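靴下の片づけ、ロボットに習うことはあるか

暮らしのコツ > 洗濯・収納

学生ロボットサークル「Stedance」が、秋の「Horley杯」に靴下の片づけで出るという。課題は、机に広げた靴下を2本の腕でたたみ、仕切りトレーのマスに一つずつ入れること。家事の役に立つので記事にしてほしいと頼まれ、日曜の午後に練習を見に行った。

先に書いておくと、私は家事ロボットの話をあまり信じていない。靴下くらい自分でたためばいいし、たたまずに引き出しへ放り込んでも暮らしは回る。ただ、機械に無理なくやらせようとして学生たちが決めた段取りには、台所の隅で洗濯物と向き合う人間にも使えそうなものがいくつかあった。使えないものもあった。

コツ1 たたむ前に全部寝かせる
山から一足ずつ引っぱり出すと、相方を探すたびに山を崩すことになる。先に平らに並べ、つま先の向きをだいたいそろえておく。色の濃いものと薄いものを離して置くと、なお見つけやすい。白い靴下は白い台の上だと見落としやすいので、うちでは濃い色のバスタオルを敷いている。

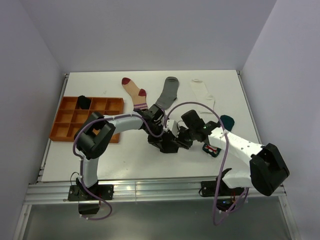 Sylvain Marchalです。先週の予告を読んで書いています。並べる手間まで勘定に入れたら、手でたたんだほうがずっと早いでしょう。うちは家族の靴下を全部同じ黒にして、ペア探しそのものをやめました。学生さんの勉強になるのは分かりますが、家事のコツとして載せるのはどうでしょうか。

ごもっともで、速さについては反論のしようがない。サークルの記録帳を見せてもらったら、これまでの試行が2,000回とあった。2,000回あれば、わが家の靴下は何年分も片づく。全部同じ黒にする案は、子どもが柄物を欲しがらない家なら一番効くと思う。

コツ2 仕切りは深さより口の広さ
マスが狭いと、指で押し込んだときに隣まで持ち上がる。学生たちも最初は細かい仕切りを試してやめたそうだ。大人の靴下なら、丸めたものが縁から少し出るくらいでかまわない。Arportの引き出し用トレーは800円で買えるが、空き箱を切って組んでも用は足りる。買う前に引き出しの内寸を測ること。私は測らずに買って、今は輪ゴムと電池が入っている。

コツ3 入れる順番を決めておく
奥の列から埋める。手前を先に埋めると、奥へ手を伸ばすときに袖で引っかける。腕の動く道を空けておくという理屈で、これは人間でも同じだった。色や持ち主で列を分けるのは好みだが、うちでは三日で崩れた。
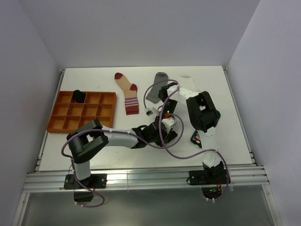 コツ4 厚手は別扱いにする
学生の話では、薄手と厚手でつかみ方の加減を変えないといけないらしい。人間の指はそんなことを意識しないが、収納では厚手を混ぜるとマスが足りなくなる。冬物は巾着かかごにまとめ、トレーには普段ばきだけ入れる。たたみ方も、厚手は二つ折りで十分。履き口を裏返してくるむやり方は、ゴムが伸びるのが気になるので私はしない。

まねしなくていいと思ったこと
・つま先の角度をそろえること。向きがばらばらでも、手なら困らない。
・1回ごとに記録をつけること。大会には要るのだろうが、家では続かない。
・専用の台を組むこと。材料費は聞いたが、約200足分の靴下が買える額だった。

大会の規定では、本番で使う靴下は50足で、柄は当日まで知らされない。サークルは子ども用や柄物も混ぜて練習するつもりだと言っていた。家の洗濯かごには片方だけの靴下も裏返しの靴下も入っているので、そこまでやってくれるなら見直すのだが、裏返しは規定で除かれているとのこと。

そういうわけで、うちで採用したのはコツ1とコツ3だけ。裏返しの直し方と、片方だけ残った靴下の使い道(窓のサッシ掃除にちょうどいい)は、次回の洗濯の回に書く。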